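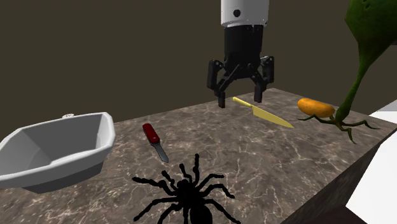 Last changed: 2023-03-22

Checklist for recording sessions, kitchen counter with knives (Brarkemura scenes)

This list is for everybody who records demonstrations in the simulated kitchen for the Brarkemura project. It must be gone through at the start of each session, and part C again at the end. The answers are yes, no, or not applicable. A "no" in part A or part B means the session does not start. The comments under the points were collected from the filled sheets since February and from the conversation in the Oltmanns room, and I have edited them only for spelling.

The arm on the screen cannot cut anyone. We keep a safety list all the same, for two reasons. The policy which is trained from these episodes will later be run on a real arm at Tretana, and what we teach it about holding a knife is what it will do there. The second reason is the person in the chair, who also has wrists and eyes.

Part A. The operator and the desk

A1. The session has been entered in the shared plan, with the name of the operator.

A2. The hand controller is charged and its strap is closed around the wrist.
Comment: The strap of the left controller is worn. Please take the right one until the new strap has arrived.

A3. The chair is adjusted so that the elbow can rest during the whole episode.
Comment: I recorded one afternoon with my arm in the air and I felt it for two days. The episodes from the last hour are also visibly worse, the hand trembles in all of them.
Reply: These episodes have been marked "tired" and are not used for training. They were kept for the filter test.

A4. No cable lies across the way between the desk and the door.

A5. A pause is planned after each block. During the pause the controller is put down on the desk.
Comment: Is standing up obligatory?
Reply: No, but it is recommended.

A6. The real arm in the neighboring room is switched off at its own switch, and the network bridge in Tulero shows "closed".
Comment: This point was added after the bridge had been left open one evening. The arm was off and nothing moved. However, the commands were being sent, and this is not acceptable.

Part B. The scene before the first episode

B1. The scene file is the current one. The version is shown in the Tulero title line and must be the same as in the plan.

B2. The arm starts from its raised position, with the fingers open and free of all objects.
Comment: In the older version the start position was lower, and on some layouts the fingers began inside the handle of the knife. The physics then throws the knife off the counter. If you see a knife jumping in the first moment, stop and write down the layout seed.

B3. The target object is named in the instruction line and it can be reached from the start position. For this task the target is the pocket knife with the red handle. The yellow kitchen knife is a distractor and must stay where it is.
Comment: Two knives on one counter is a good choice, but the instruction "pick up the knife" is then not sufficient. Please always write "pick up the red pocket knife".
Reply: Changed in all instruction lines. Old episodes with the short line have been given the long one by hand.

B4. The distractors rest on the counter and are not sunk into it. This has to be checked for the basin, the tuber and the plant with its roots, and also for the spider.
Comment: The spider model has very thin legs and its collision shape is much simpler than what one sees. If a finger passes through a leg, this is not an error of the operator and the episode may be kept.
Comment: Can we take the spider out? I do not like to have it so close to the hand during a whole session.
Reply: Yes. There is a switch "no animals" in the layout menu. Use it without asking anybody. The training set needs many kinds of clutter, but it does not need this one from every operator.

B5. All camera views are running, the wide ones as well as the close one at the gripper. Move the arm a little and look whether all of them follow without delay.

B6. The base of the arm stands on the cabinet at the end of the counter and the full reach is free. Move once slowly from the basin to the plant and back.
Comment: Near the plant the elbow comes into a posture where the controller suddenly feels heavy. Go around it with a wider movement and do not push through.

B7. The speed limit is set to the value for sharp objects. The general value is too fast here.
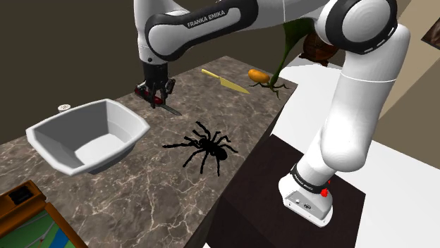
Sieglinde Albers asks whether the speed limit should not be the same for all objects, sharp or not, for the policy cannot know in which kind of session it learned a movement. In her opinion a model which has seen slow knives and fast potatoes will at some time mix the two, and she would prefer that everything is recorded slowly, even if the target of 2000 episodes is then reached later.

I have thought about this remark for some time. For the moment we stay with two limits, and the object class is stored with each episode, so that the fast ones can be left out afterwards. A small comparison will be made with the episodes which we have already. If it shows that the model mixes the speeds, point B7 will be rewritten and the general value will be removed from the menu.

Part C. During and after each episode

C1. The approach to the knife is from above, on the side of the handle. The fingers do not pass over the blade closer than necessary.

C2. The grip is on the handle. An episode in which the fingers close on the blade is marked "unsafe grip", also if the knife was lifted without problem.
Comment: What if one finger is on the handle and the other touches the place where the blade begins?
Reply: Unsafe grip. We are strict here, and it costs only one more episode.
Comment: I had many of these in my first block. It became better when I looked mainly at the close view for the last part of the approach, and at the wide view before.

C3. During the lift the blade points away from the side where a person would stand at the real counter. This side is marked in the plan drawing and not in the scene, therefore please keep the drawing beside the screen.
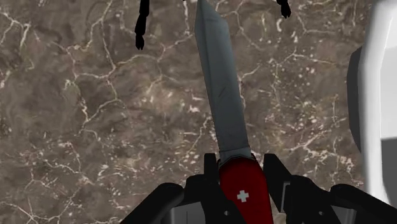
Wherever the blade is pointing at the end of the lift, the operator holds still until the counter in the corner of Tulero has turned green. Only then does the episode count as finished. Many operators let go too early, and the model learns from this to open the hand in the air. A real knife would fall on the counter or on a foot.

C4. The knife was not dropped, thrown or pressed against the basin. Small contact with the basin rim is allowed if nothing moves.
Comment: Please do not delete the dropped ones. I would like to have them as negative examples.
Reply: Agreed. Choose "failed" and one of the reasons. Only episodes with a software error are deleted.

C5. The episode is not longer than 350 steps. If the recording stops by itself at the limit, choose "failed, time".
Comment: The limit is rather short for layouts where the knife lies close behind the basin.
Reply: I have looked at this. Most of the time is lost before the first movement. Start the recording when your hand is ready, not before.

C6. The label was chosen by the same person who recorded the episode, directly afterwards and not at the end of the block.

C7. The layout was changed before the next episode. Two good episodes on the same seed are permitted, a third is not.

C8. After the block, one episode is played back completely in all views and the instruction line is compared with what is seen.
Comment: By playing back we found that the close view had been frozen for 11 episodes in one block. The wide view was fine, so while recording it was not noticed. All of them had to be repeated.
Reply: Tulero gives a warning now when a view does not change during movement. Point C8 stays on the list anyway.

C9. The files have been copied to the project disk and the copy was opened once.

State of the collection

Accepted episodes for the red pocket knife at the date of this version: 233. The yellow kitchen knife as target has not been started. For it the points B3 and C2 must be adapted, as the blade is longer and the handle lies differently in the fingers. I will make a separate sheet and put it in the same folder.

Open points

The mark for the person's side (C3) should be shown in the scene, at least in the wide view. Requested from the Tulero developers, no answer yet.

A way to record "unsafe grip, corrected by the operator". At present such an episode is either unsafe or good, and both are a little wrong. A good correction is valuable for the learning and it would be a pity to lose it.

The new strap (A2) has been ordered.

The wording of B4, when other animals are added. There is a plan for a beetle, and the same switch will apply to it.

Filled sheets go in the gray tray in the Oltmanns room or, scanned, in the folder of the session. Please write the comments in full sentences, and with the seed if a certain layout is meant.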